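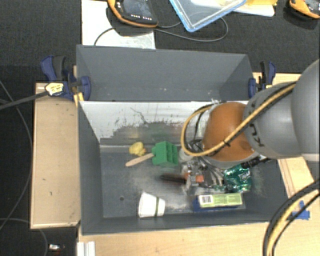

Odds and ends in a grey bin, rubber duck included.

I've got a drawer at home that I don't open when guests are round, so I was a bit nervous about meeting Hacer Güneş, who helps people in Verkivville clear theirs. She put the kettle on and asked me what was in it. I said batteries, mostly. She didn't believe me.

"Everyone says batteries," she told me. "Then you tip it out and there's a duck."

She's fond of the duck, the yellow one with the little orange bill. It shares a bin with a white cup lying on its side, a pale green and dark blue carton, a crinkly green foil packet and something chunky and bright green with a wooden handle. I asked where she'd even begin with that lot.

"With the packets and cartons, always! Anything with a barcode on it, you read the label and decide. Then the cup goes to the kitchen and you're already feeling better."

Hacer started out at Lindard, a house clearance firm, and once sorted 2,000 buttons for a lady in Grirkwood (she kept 40, and wore four of them on a cardigan). These days she sticks to plain open bins - no lids, no labels, no fancy dividers.

"If there's a lid, you stop looking," she said. "I like two bins. One full, one empty, and you move things across as you make up your mind."

And scuffs? The white patch inside the full one is properly scratched, and I wondered if that bothered her.

"Why would it? I'd worry about a bin that looked new. I'd think, what's that person been doing all year?"

I went home and opened the drawer on Monday evening. Three batteries, a lot of string and a plastic frog.

Recent posts
Rizk market reopens in June
Lindard's old van finds a new home
What to do with spare mugs
Grirkwood allotments: the waiting list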